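Hand-Held Gripper for Recording Pick-and-Place Moves
Project report, December
Estrella Zamudio and Natalia Galindo
Shared workshop, Mandimstead

What we wanted to make

We wanted a gripper you can carry around in your hand, with a wide-angle camera on it, so that a person can pick things up and the camera sees pretty much what a robot would see doing the same job. Arm time in the workshop is hard to get, and with a hand-held tool we could practice on any table that happened to be free! Our budget was $400 and we came in under it, mainly because the printer at Mandimstead is free to members if you bring your own filament.

We called our gripper Adach. The first version was called Bautista and it lives in a drawer now.

Building the body

Bautista was a boxy thing with sharp corners, and after a few minutes it dug into the heel of your hand. For Adach we started over with a big rounded shell, printed in light gray. Natalia drew it in one evening and then redrew it three more times (the camera mount kept ending up too low, so all you saw was knuckles). The final shell took 30 hours to print in two halves, and we lost one half to a clogged nozzle close to the end, which was painful.

The two fingers close together when you squeeze the trigger. Our first fingers were bare plastic and smooth things slid right out of them, so we glued on textured rubber pads. What a difference! We cut the pads by hand with a craft knife and they aren't perfectly even, but they grip.

Choosing the objects

We tried a lot of stuff from the kitchen drawer before settling on striped paper drinking straws. They are light, they roll, and they crush if you squeeze too hard, so you find out quickly whether the fingers line up. The stripes are also easy to pick out on video, even out toward the edges where the lens bends everything.

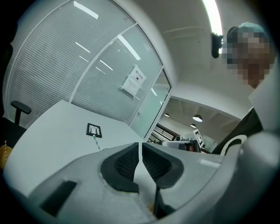

Figure 1. Adach's camera view at the white table, with the rubber-lined fingers in front and striped straws on the table behind them.

We love how much of the room fits into one picture with this lens. You get the fingers, the table, the blinds and the ceiling lights all at once. The price is that straight lines come out curved, so we had to calibrate. For that we printed a checkerboard, taped it to a stiff board and held it at different angles in every part of the view, corners included. Our first try skipped the corners and the result was useless there. The calibration script came from Estrella's class notes, with one bug we spent a whole afternoon on (the square size was in the wrong units).

Recording

Each recording is one move: reach, close, lift, put down. We agreed on a set of rules after the first messy session.

Start with the fingers fully open.
Move at a normal speed, no freezing in the air.
If you drop it, keep recording and label the clip as a drop.
Swap operators after every 10 clips.

The last one came from sore wrists. We ended up with 2,000 clips, and sorting them took longer than recording them. Estrella wrote a little viewer that jumps to the moment the fingers close, and that saved us.

Problems

The trigger spring is too stiff. We ordered a softer one from Holberg, but it was a hair too long and we had to trim it.

The shell scuffs easily. It makes no difference to how it works, but we would sand and paint the next one.

Glue on the left pad let go twice. Roughing up the plastic first fixed it.

What comes next

We want to fit the same fingers onto the workshop's small arm and see how far the clips get us. Natalia is already drawing the adapter plate, and the bolt pattern is driving her crazy. The drawings and the pad template are in the project folder on the workshop computer, under Adach, for anyone who wants to print one.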